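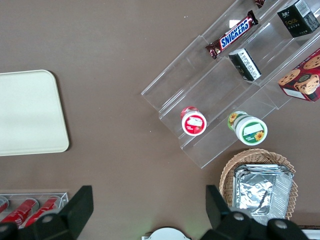
Ticket: Shot clock and scoreboard out of step, main hall
Status: closed
Opened by: Kerstin Fagerlund, Durommont Basketball Club
Handled by: Chaltu Derese, Altirico support

Opened August 7, 2020

Fault as reported: during the women's practice game the shot clock ran 4 seconds behind the Heveo scoreboard by the end of the first quarter. Restarting the console cleared it, then it came back in the second. The home fouls also stuck on 4 after the fifth was entered.

Step 1. Asked the club for the console log. It showed 200 dropped messages in one quarter. Normal is under 20.

Step 2. Club swapped the cable between the table and the board. No change.

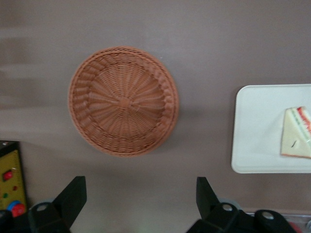

Step 3. Checked the wireless channel. The console and the shot clock units were both on the channel used by the hall's door counter. Moved both to a free one and ran a full quarter with no game on. Kerstin says the spare remotes get lost under the team sheets, so I suggested a round woven basket on the scorer's table for them. Drift after ten minutes was nil.

Step 4. Fouls still stuck on 4. The console was set to the old junior rules, which stop the count there. Changed to senior rules and saved as the default.
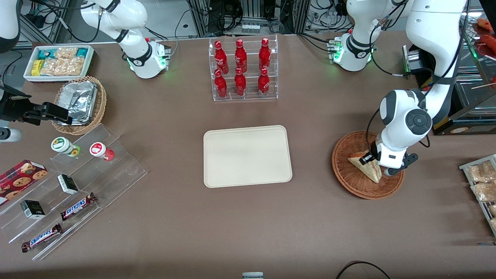
Saving only works if the console is shut down from the menu. If it is switched off at the wall it goes back to junior rules, and the count will stick again.

Kerstin Fagerlund wrote: Ran it for both halves against Woldegiorgis. Clocks matched, fouls went to five. The buzzer is still quiet at the far end.

Chaltu Derese wrote: Buzzer volume is under Sound, page two. If it is already at full, open a new ticket and we will send a second horn in September. Closing this one.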